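Ticket 3054: right hand drops out on low reaches, shoe rack cell
Opened by: Lionel Aubert
Status: open, waiting on part
Site: Mendthorpe

Lionel logged this as "right hand stops listening," which made me laugh, but it's a fair summary! The arm reaches for the bottom shelf, the fingers freeze half open, and the controller throws error 37. Top shelf is fine all day long. I ran 19 reaches to the low shelf this morning and got the fault on two of them, both with the wrist turned out.

First thing I did was reboot everything (I know, I know). No change. Then I swapped the left and right finger configs in case somebody had mixed them up after the May update, and the fault stayed on the right, so I put them back.

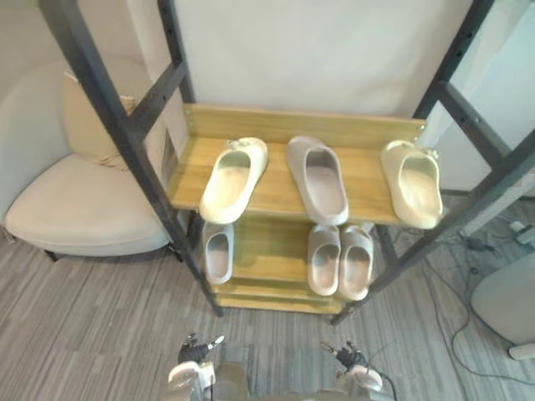

Farzana Minhas
Cell support, Adstead

Start position for the low shelf test, both hands out in front of the rack. Keep an eye on the thin black cable coming off the right arm, that's my main suspect. When I hold it still by hand and Lionel jogs the wrist, I can't get the fault at all. Let it hang and it comes back sooner or later.

I also went through the plugs at the power strip on the right side and pushed each one home. Still faulted after that, so I don't think it's supply. I do want that cable pile tidied up before the base gets moved again, though, it's way too easy to roll over.

Asked Benoît at Fenlow for a new wrist cable, the longer one if he has it. Until it gets here please run top shelf only, and leave the slides on the lower shelf where they are so I can repeat the same reaches afterward.

22/03/2023: Benoît says the longer one is on back order. Taking the short one for now, will add a clip at the forearm and retest.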